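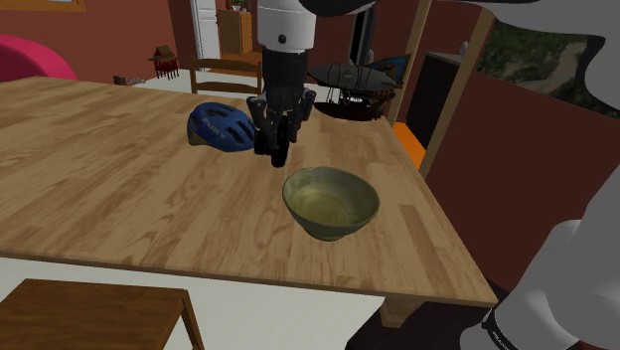 Notas para la charla - taller de robótica, grupo de simulación
Onni Halonen
8 de febrero de 2025

Diapositiva 1. Título
Saludar. Dar las gracias al instituto por prestarnos el aula de informática todo el curso. Decir que hablo despacio y que pueden interrumpirme. Si una palabra en español me sale mal, que me corrijan los alumnos, ya tienen costumbre.

Diapositiva 2. Quiénes somos
El proyecto se llama Nekum. Empezamos en diciembre con dos equipos: uno prepara las tareas y el otro enseña al brazo a hacerlas. Todo ocurre en el simulador. Los alumnos no habían programado un robot antes, pero varios sabían ya algo de Python.

Diapositiva 3. La tarea de la mesa
La orden que recibe el robot es corta: «pon el cuenco al lado del casco». Dejar unos segundos para que el público mire la mesa. Preguntar por dónde cogerían ellos el cuenco verde. Casi siempre contestan «por el borde», y es también lo que eligieron los alumnos. El borde se abre hacia fuera y los dedos tienen que bajar bastante cerca de la madera. El equipo discutió mucho sobre esta altura - contar lo de la hoja de cálculo solo si hay tiempo.

Diapositiva 4. Por qué una sala con muebles
Al principio usábamos un fondo gris y nada más. El programa aprendía bien y luego fallaba cuando cambiábamos el fondo. Con paredes de color, sillas y una ventana, el aprendizaje fue más lento, pero los resultados se mantenían mejor de una sala a otra. Insistir en esto, es la parte que más interesa a los profesores.

Diapositiva 5. Los números
Grabamos 2265 intentos. De ellos, 700 los guiaron los alumnos a mano, con el mando, y el resto los hizo el programa solo. Separamos 447 para la evaluación y no los tocamos hasta el final. No leer la tabla entera, solo estas tres cifras.

Diapositiva 6. Errores
El más frecuente: los dedos se cierran demasiado pronto y empujan el cuenco. El segundo: el brazo pasa muy bajo y choca con el casco. Poner el vídeo sin sonido. Después explicar que añadimos un punto intermedio, más alto, en el recorrido. Con este cambio el segundo error casi desapareció; el primero sigue con nosotros.

Diapositiva 7. El concurso
Nos presentamos a la copa Kolatia, categoría escolar. Cada grupo recibe una sala nueva el mismo día y tiene una mañana para ajustar su programa. Nombrar también al grupo MacKinnon, que compartió con nosotros su forma de anotar los fallos. Nosotros la copiamos casi sin cambios.

Diapositiva 8. Qué falta
Probar con dos cuencos a la vez. Traducir la guía de Brirnari, que por ahora está solo en inglés y a los alumnos más jóvenes les cuesta. Buscar horas de ordenador para la primavera.

Preguntas. Si preguntan por el precio de un brazo real, pasar la palabra al director del taller. Dejar el correo del grupo en la pantalla hasta que salga la gente.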